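4.2 House rules for teleoperated manipulation around glassware

I should say up front that our rules grew out of habit, and Aleksandra Zawadzka only made me write them down after we'd been running sessions for months. We had 45 of them by then, which is far too many for anybody to keep in their head (I certainly couldn't), so we cut the list to 9 and taped it up next to the cell. The ones below caused the most arguing.

Rule 1 is about the start pose. The fingers have to be open and above the work surface before the operator takes over, and whoever is on shift says "open" out loud. It feels silly the first week! Figure 6 gives you the general idea: fingers apart, a bit of height over the cloth, the glass off to one side where you can't clip it on the way down.
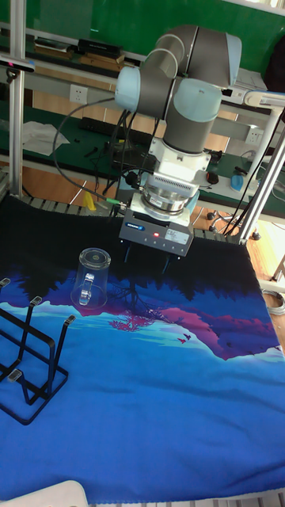
Figure 6. Gripper open above the printed mat, with an upturned glass mug and the wire rack to its left.

Rule 2 covers what goes on the table. We keep to the items on the task card and nothing else, and the card has to say which way up each one starts. I used to think that second part was fussy. Then I went back through our logs, all 1,261 episodes, and found that operators had been reading "place the cup" in at least two different ways, so I changed my mind pretty fast.

Rule 3 is cable slack. Before a session we move the arm slowly through its full reach and watch the loops the whole time. If a loop touches the mat or anything on it, we stop and re-route it, even when there's a line of people waiting for the cell (there usually is).

Rule 4 is the one I'd fight for. The task card also has to say whether a vessel starts out empty or with something in it, as with the clear one in Figure 7, which has a small copper-colored, coin-like object at the bottom. 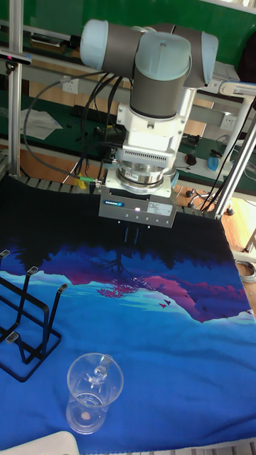 Remigiusz Ostrowski: I'd go further than the card. Write down the contents again at the end of every episode, and have a second person sign it, or you'll never be able to sort out the failures later.

I like the first half of that and we've added it to the October revision. The second signature I'm less sure of, as our evening shifts are often one person plus the operator, and I don't want a rule that people will quietly skip.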